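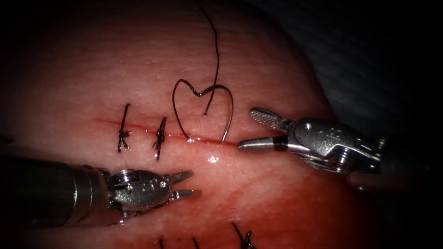
Foro de robótica quirúrgica > Instrumentos y pinzas
Tema: Comparación de mandíbulas para sutura en almohadilla sintética

ferhat_akbulut
Martes, 9:40

Buenos días a todos. Primero pido disculpas por mi español, lo aprendí de adulto y todavía escribo despacio.

Estamos comparando dos tipos de pinza para puntos sueltos sobre almohadilla sintética. El brazo izquierdo lleva la cabeza Riller, de mandíbulas cortas. El derecho lleva la Prarnel, que tiene la mandíbula superior en forma de paleta, con estriado fino y cruzado, y la inferior lisa y más delgada. El controlador es el mismo para los dos brazos, un Keskin con el programa de marzo.

Hasta hoy tengo anotados 477 agarres de aguja con la Prarnel y 26 fallos. Llamo fallo a que la aguja gire entre las mandíbulas más de lo permitido y haya que soltarla. Con la Riller los fallos son más, pero esos datos aún no los he ordenado y prefiero no dar la cifra.

Mi pregunta es la siguiente: ¿alguien ha probado dos mandíbulas estriadas en el lado derecho? Temo que dañen el hilo.

nodo_sur
Martes, 10:15

Nosotros las probamos. La aguja queda muy firme, pero el hilo sale con pelusa después de pocos nudos. Volvimos a la combinación de estriada y lisa.

Una cosa que me preocupa más que la pinza es el hilo suelto. En tu almohadilla hay un bucle bastante ancho sobre la incisión y el hilo se cruza consigo mismo arriba. Si cierras la derecha y tiras desde ahí, ¿no se te enreda?

ferhat_akbulut
Martes, 10:52

Gracias por la observación. A veces sí se enreda. El planificador supone que el hilo va libre desde la aguja y no sabe nada de los cruces. Por ahora lo corrige el operador desde la consola, con la pinza izquierda.

evie_bramwell
Martes, 11:30

Disiento un poco del método. Comparas dos mandíbulas, pero una está siempre a la izquierda y la otra siempre a la derecha. El brazo que toma la aguja a la salida tiene un trabajo distinto al que la empuja. Mientras no intercambies las cabezas, tus 26 fallos hablan del lado tanto como de la pinza.

En Bramness hicimos 14 series con las cabezas cambiadas y el orden de preferencia se invirtió en dos tareas.

ferhat_akbulut
Martes, 12:08

Evie, tienes razón en lo del lado, y lo pensé antes de empezar. El problema es que la calibración de la muñeca no se conserva al cambiar la cabeza, y repetirla nos ocupa casi 700 minutos entre los dos brazos. No me parece razonable hacerlo cada semana.

evie_bramwell
Martes, 12:21

Cada semana no, pero una vez sí. Sin ese cambio yo no publicaría la comparación.

tornillo_flojo
Martes, 13:05

Yo no estoy de acuerdo con Evie. Si el sistema final va a trabajar siempre con esa disposición, lo que interesa es cómo rinde esa disposición. El intercambio es bonito para un artículo, pero para decidir una compra sobra.

Lo que sí cambiaría es la luz. Sobre el material brillante se forma un reflejo justo debajo del corte y las esquinas quedan muy oscuras. A nosotros un reflejo parecido nos engañaba al detector de aguja, que lo tomaba por metal.

nodo_sur
Martes, 13:40

De acuerdo con lo de la luz. Prueba un difusor antes de tocar el umbral del detector.

ferhat_akbulut
Martes, 16:17

Pondré el difusor mañana. Sobre el intercambio, he hablado con mi compañero y haremos una sola serie con las cabezas cambiadas, con la misma aguja curva y el mismo hilo oscuro. Evie, ¿me puedes decir qué límite de giro usasteis? Nosotros medimos el ángulo con respecto al eje de la mandíbula inferior y no sé si es comparable.

evie_bramwell
Martes, 16:45

Usamos el eje de la muñeca, así que directamente comparable no es. Te mando esta tarde la hoja con la conversión.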